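Clorno Handheld Demonstrations: Frequently Asked Questions

What did the study test?
Whether a robot policy can learn a hanging task from people using handheld grippers, with no robot arm in the recording loop.

How much data went into it?
We recorded 60 demonstrations at the Draslow lab in August. We held back 11 for checking and trained on the rest.

Why a utensil stand?
Its hooks are small and the pole gets in the way. Grasping a ladle is easy compared with lining it up.

Which views does the policy get?
It gets 2 kinds, one from head height and one from a gripper.

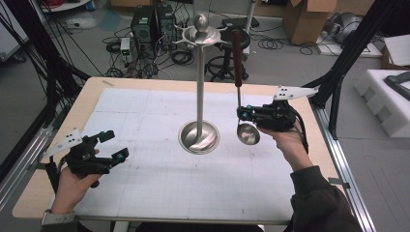
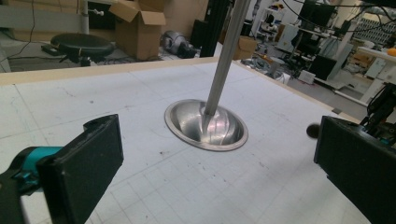
Do I need both views to train?
No. The Bremton baseline uses gripper views only. In our 20 test runs, the version with both views missed fewer hooks, mostly on the far side of the rack.

Can I use the data with another arm?
Yes, if your jaws open as wide as ours. The Girard conversion script handles the rest, but check your wrist offset before training.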